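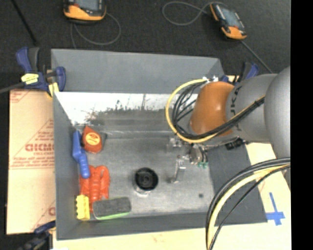
January 6, 2022

Day four of the Zosivus trial and I'm writing this on my feet, tea gone cold. They want a yes or no on the picking package by Monday. 685 a month on the rental, or 2350 down and then 49 a month for the software bit, which the Teltden rep swore was optional. Is it? Can't find it in the quote.

Bin work all morning. Put in the mixed lot again, tape measure, orange lobster toy, yellow brick, the sponge. Still got the clamps on the bin, must ask Ots for the proper brackets. Thin fingers on the gripper are nicer than the ones Hater sent us in May, those were like salad tongs.

Ran the list twice before lunch. 12 missed picks on the first go, fewer on the second but I'd moved things away from the side so not really fair. Sponge fine. Lobster awful, all those legs. Tape measure it takes by the edge and then sort of thinks about it.

Cables bother me. They loop right round the orange joint and I keep watching them insted of the gripper. Rep says normal. Wrote it down anyway.

Software froze at three, restart took ages, manual no help at all. Rang support, nice enough, promised a call back. No call.

Leaning towards the rental. Try the lobster agian tomorrow, slower speed. Bus in ten mins, must run.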